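Local channel keeps breaking up every evening, the rest are fine

**Damir Papadopoulos**

Hoping one of you in the Cutton area has run into the same thing. I get my TV over the air, no cable, and for the past couple of months Figueroa (our local news station) has been falling apart on me right around the 6 pm bulletin. Picture goes blocky, the sound chirps, then I get the "no signal" screen for a few seconds and it comes back like nothing happened. By 10 pm it's usually perfect. Every other channel is fine all day!

What I've done so far: rescanned (three times), swapped the coax from the wall to the TV, and moved the antenna from the bookcase to the window. The window helped a bit in April and then it got bad again. The signal meter on the TV says "good" even while the picture is breaking up, so I'm not sure I trust it.
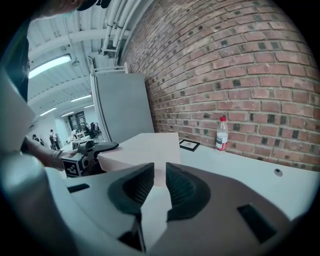

### Replies

**Cledwyn Samuel**

I'm up on Prarkness hill, so a different angle from you, but I had this exact problem and it took me most of a winter to sort out. A few things I'd try, cheapest first.

Look at signal *quality*, if your TV shows it, and ignore strength. On mine they're two separate bars and the menu hides the second one (I had to hold down the info button). Strength can sit up near the top while quality is jumping all over the place. If quality drops at 6 and recovers later, something is interfering, and then it's a hunt.

Do the hunt at 6, while it's happening. Turn things off one by one and watch the bar. For me it was a cheap LED bulb in the hall lamp, maybe 15 feet from the antenna. I'd been switching it on when I got home from work, sitting down for the news, and cursing the station. Phone chargers can do it too, and so can those little plug-in timers.

Do you have an amplifier on the line? If so, take it out and try without. I know that sounds backward, but too much signal will mess up a tuner just as badly as too little, and if you live close in you may not need one at all.

If none of that does it, email the station. I wrote to Figueroa's engineering address and a real person got back to me in 2 days with the compass heading for the tower. It was 240 degrees from my place and I'd been pointing at something closer to due south, because that's where the old tower used to be. They'll want your zip code and what kind of antenna it is.

**edutix_fan_3425**

just stream it. the Edutix app has the 6 oclock news live and its free, you only have to make a login. it runs nearly a minute behind the broadcast but who cares

**Damir Papadopoulos**

Thanks both. Edutix is a decent backup, but my internet is slow in the evenings too and I'd like the antenna to work if it can. Cledwyn, I do have an amplifier! It came in the box with the antenna so I just hooked it up. Pulling it out tonight, and I'll go around with the lamps during the bulletin.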